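# Vusent Hand-Held Gripper, Soft-Finger Version

We sell three hand-held grippers through the Bevard bench catalogue, and this is the one we get the most letters about. The Vusent is built for recording manipulation work in real homes — you hold it, you do the chore, and the wrist camera and onboard sensing take it all down for you. If you've been comparing it with the Petchrat or the Cendent, you've come to the right page, because we've put all 3 through the same household jobs and have plenty to say about how they behave.

## What it's good at

Fabric, mostly. We know that's a funny thing to lead with when most gripper pages open with a payload chart, but anyone who has tried to get a machine to tidy a bedroom will understand. Rigid jaws do lovely work on blocks and bottles and then go to pieces over a T-shirt. The Vusent's yellow fingers are hollowed out along their length, so they have some give to them, and they'll settle around a fold without pinching it into a hard crease.

Dark clothing was the part of our trials we fretted over. Black on black is miserable for any wide-angle camera, and a garment held up against a bright window is worse again. The yellow was chosen with that in mind, and we've come to think it's the best colour in the range for it, as you can nearly always find the fingertips in the footage even when the cloth has gone to one big shadow. 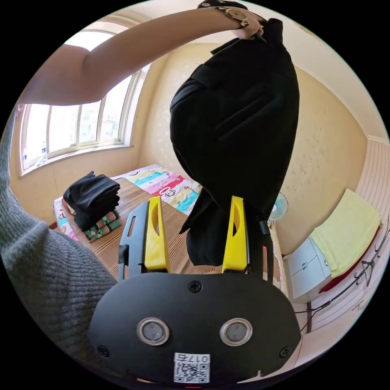 The other thing worth mentioning is how it copes with two-handed jobs. A good deal of housework is really one hand holding while the other one does the fiddly bit, and we wanted a gripper that didn't get in the way of that. The Vusent is wide across the cover plate, wider than the Petchrat by a fair margin, and we did wonder whether people would find it clumsy. Our testers grumbled for the first day and then stopped noticing (the Cendent, on the other hand, they grumbled about right to the end).

## How it compared

We ran 531 recorded pick-ups across the three units, all soft goods, all in ordinary furnished bedrooms with the ordinary clutter left in. Here's how we'd sum them up:

- **Vusent:** the steadiest on folded stacks and hanging garments. Slower to open than we'd like. The fisheye view takes in most of a room, which is marvellous for context and a bit of a nuisance for small labels and buttons.
- **Petchrat:** lighter, and a pleasure over a long session. The narrow jaw tends to take hold of one layer when you wanted two. Lovely with socks.
- **Cendent:** the strongest grip of the lot, and the one we'd choose for shoes, books and kitchen gear. On knitwear it's a bit of a brute.

If your work is mostly hard objects, please do buy the Cendent and save yourself the trouble. We'd sooner you had the right tool than send it back to us in November with a cross note.

## Getting set up for a session

We're asked about this so often that we've written down what we do ourselves. It isn't the only way, but it has served us well.

1. Charge the unit fully the night before. A full charge gives us 5 hours of stop-and-start recording.
2. Check that the cover plate screws are snug. They're ordinary cross-heads and a small screwdriver does them nicely. Don't lean on them.
3. Wipe the fingers with a damp cloth and let them dry. Lint builds up in the cutouts faster than you'd believe, especially after towels.
4. Walk the room once with the gripper held at chest height before you touch anything, so that you have a clean pass of the space to go back to.
5. If you're using a pair, label them left and right and keep them that way for the whole session. Swapping hands halfway through a recording is the commonest mistake in the files customers send us, and it's a real headache to untangle later.
6. Find a comfortable position before you start — sit down if the job allows it, and bring your elbows in. Tired arms make for shaky footage, and you'll feel it in the shoulders by the afternoon.

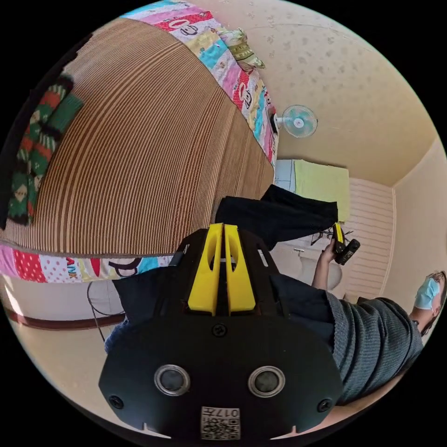
## What's in the case

- Gripper body with soft yellow fingers fitted
- One spare pair of fingers
- Charging lead and wall plug
- Small cross-head screwdriver
- Printed quick-start card

The rigid finger set is sold separately and takes 8 minutes to fit, or a little longer if you drop a screw in the carpet like we did.

## Warranty and returns

Every unit carries a 9-month warranty on the body and electronics. Fingers are a wearing part and aren't covered, though if a pair splits in the first few weeks, write to us anyway and we'll see what we can do. Returns are welcome if the gripper is clean and in its original case.

Page last revised 29/09/2022. Prices and stock are kept on the Bevard order sheet, which we're happy to email on request.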